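Thermal carafe vs. glass on a hot plate for a break room

gridley_pete
Okay so I need some opinions before I spend other people's money. We have a drip machine at work with a thermal carafe and half the floor loves it and the other half complains the coffee is lukewarm by ten. I drink mine at 7:30 and go about my life, so I honestly have no dog in this fight, but I'm the one who orders the filters and that apparently makes me the coffee guy.

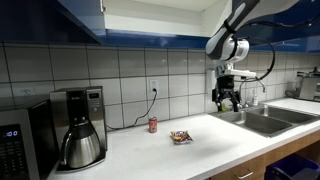

The choices as I see them are keep the carafe and brew smaller batches, or go back to a glass pot on a burner like we had at the old building. My budget is whatever I can get signed off, so let's say a decent machine and not a fancy one. We go through maybe three pots before lunch. Well water? No, city water, pretty hard.

marlowe77
Keep the thermal. Please. Glass on a burner is fine for twenty minutes and then you're drinking tar. I worked nights at Cotholm for years and I can still taste the bottom of that pot.

Do you preheat the carafe? Fill it with hot tap water while you measure the grounds, dump it, then brew. Makes a real difference, those steel liners suck up a lot of heat if they've been sitting out all night.

Soon-im Kwon
Agree with marlowe77 on preheating but I don't agree that burner coffee is always tar. We had an old Brotex with a low setting and it held fine for an hour. The trouble is people turn it to high and walk away. If your crowd finishes a pot in half an hour the glass one wins, it's hotter and you can see how much is left!! I can't count how many times I've picked up a steel carafe thinking it was full and got two sips and some sludge.

gridley_pete
I do not preheat it. I didn't know that was a thing. And yes the "is there any left" problem is a daily argument, people leave an inch in there so they don't have to make the next one.

While I'm here, what about the grounds? We keep them in the cabinet in whatever bag they came in. 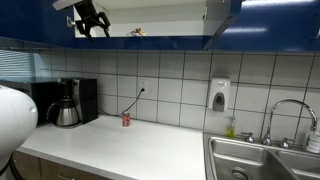 Photo: gridley_pete

Somebody told me to put it in the freezer and somebody else told me that ruins it. I buy the big bags from Jusell because it's cheap and nobody has complained about the taste, only the temperature.

tollhouse_deb
Don't freeze it if you're opening the bag every day. Every time it comes out you get moisture on it. Cabinet is fine, just get a canister with a seal on it and buy smaller bags. Big bags are false economy, the last third tastes like a cardboard box.

And descale that machine! Hard water and three pots a day, I'd bet it's brewing cooler than it did when it was new. That might be your whole lukewarm problem right there and you're about to buy a new one for nothing.

marlowe77
Oh good call Deb. How long does a full pot take, Pete? If it's dragging, that's scale.

Soon-im Kwon
I'd still measure it first. Stick a kitchen thermometer in the carafe as soon as it finishes brewing, then again after 60 minutes. If it starts hot and drops fast your carafe is shot or the lid seal is gone. If it starts cool, it's the machine. Lids go bad way before anything else, I've replaced 2 on mine and the carafe itself is fine.

gridley_pete
This is already more useful than the meeting we had about it. I'll do the thermometer on Tuesday before anybody gets in. Can you even buy just the lid?

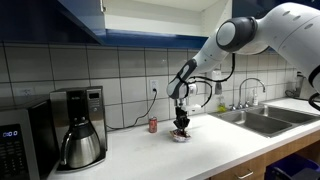 Aiman Liem
You can usually get just the lid, yes, but look up the model number on the bottom of the machine first, they change the thread every few years and the wrong one will leak all over the counter. I paid $48 for a whole Borkowska carafe once for exactly that reason and I'm still mad.

Going to be the odd one out here though and say neither. Get an airpump pot. Brew straight into it or pour it over, put it by the cups, done. Ours is warm at three in the afternoon.

marlowe77
Warm, sure, but have you ever cleaned the tube on one of those? I have. Never again.

Aiman Liem
Bottle brush and a denture tablet overnight. It's not that bad.

tollhouse_deb
It's that bad.

gridley_pete
Okay, descaler is ordered, thermometer is in my bag. I'll preheat it too, but not the same day or I won't know which one fixed it. Will post the numbers when I have them.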